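Kitchen cabinets: replace the doors only, or everything?
Posted February 19, 2018 in Home & Repairs

Sheena Lennox wrote:
We bought a house in Endgate in January and the kitchen needs work. The cabinet boxes seem solid but the doors are peeling at the corners. Trateritz quoted us $2,902 for new doors and drawer fronts, installed. My husband thinks we should rip it all out and start over. The layout is fine with me. Is it worth putting that much into doors when the boxes are old? We plan to stay at least ten years.

dkmoss wrote:
Just paint them. Two coats and you're done.

Aitken wrote:
Paint won't hold over a peeling surface, so I would skip that unless you strip the doors first.

Take out the bottom drawers and look under the sink with a flashlight. If the floor of that cabinet is swollen or soft, the box has to go. If it is only stained, leave it. Then check the hinge screws. If they turn without biting, the holes can be filled and drilled again, but you want to know how many are like that before you order anything.

We kept our boxes and changed the doors ourselves. The hinges and pulls came to $343, and the doors were a separate order from Nulora. Measure the openings and not the old doors — ours had been trimmed at some point and no two matched. I had to send one pair back and lost $214 on it. 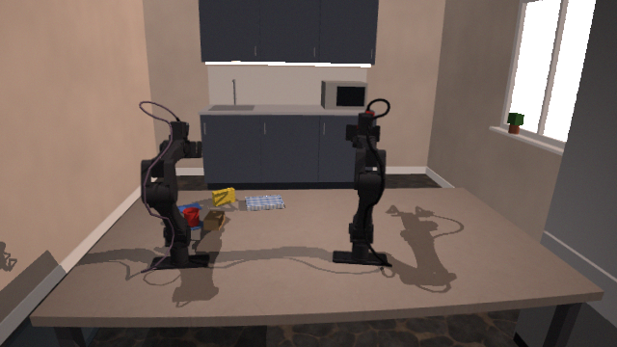 For color, look at the samples in your own kitchen in the evening with the lights on. Dark blues and grays can go nearly black on the lower cabinets if you don't have much window light. Ask Trateritz whether the price includes the end panels and toe kicks too. Ours didn't, and the old ones looked bad next to the new doors.

Sheena Lennox wrote:
Thank you. The end panels are not in the quote. I'll call them.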